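Speaker notes, county livestock producers' lunch meeting, 3rd August

Slide 1. Title only

Wait for the plates to be cleared. Thank the hosts. Say up front that this is about the draft manure storage rule, and that the water withdrawal permits are a separate talk. If anyone asks about withdrawals, take the question afterward.

Slide 2. What the draft says

The state agency put out its draft in May. It covers any farm that stores liquid manure for more than 49 days at a stretch. Read the definition of "liquid" aloud from the handout, page 2. A lot of people in this room scrape and stack and think they are out of it. Some of them are in it, depending on what they do with the runoff from the pad.

The draft does three things. It asks for a written storage plan. It sets a setback from wells and streams. It requires an inspection of earthen basins by someone other than the owner.

Slide 3. What it does not say

There is no fee per animal in this draft. I have had phone calls about that all summer. The number going around comes from a newsletter that mixed up this rule with an older proposal that never left the legislature. There is a filing fee of $700 for farms that need a new plan. You pay it once. Changes to an existing plan are free for the first two years.

Pause here. People will want to write that down.

Slide 4. Who is affected

The agency's own estimate is 2,986 farms statewide. I think that is low, and I say so in my written comments. They counted from permit records, and small dairies that never needed a permit aren't in those records. Don't spend long on this. The count matters to the agency's budget more than it does to anyone's barn.

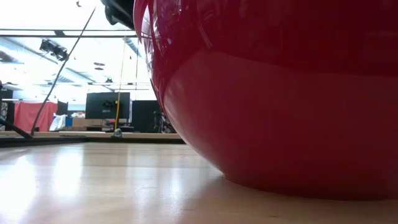 Slide 5. The setback

Most of the trouble is going to be here. The draft measures from the edge of the storage, and the old guidance measured from the center. On a big basin that moves the line quite a bit. If your basin was legal under the old guidance, it stays legal until you enlarge it. "Enlarge" includes raising the berm. I asked the agency about that twice and got the same answer both times.

Use the Paiva watershed map. Point out the two creeks on the east side that were added to the stream list.

Slide 6. Inspections

Trallex and Totent both do basin inspections in this part of the state. I don't recommend one over the other. Ask for a price in writing, and ask if the report comes in the format the agency wants. A report in the wrong format gets sent back and the clock keeps running.

Slide 7. How to comment

Comments can go by mail or through the agency website. Form letters get grouped together and answered once. A short letter about your own place gets its own answer. Give the distance from your storage to your well, and what it would cost to move it if you have a quote.

The hearing is at the Fandier grange hall. Sign in at the door if you want to speak.

Slide 8. Questions

Likely ones:

Does it cover poultry litter? Dry litter under a roof, no.

Does a lender need to see the plan? Up to the lender.

Can two farms share a plan? The draft is silent. Put it in your comments.

Leave extra handouts on the table by the coffee.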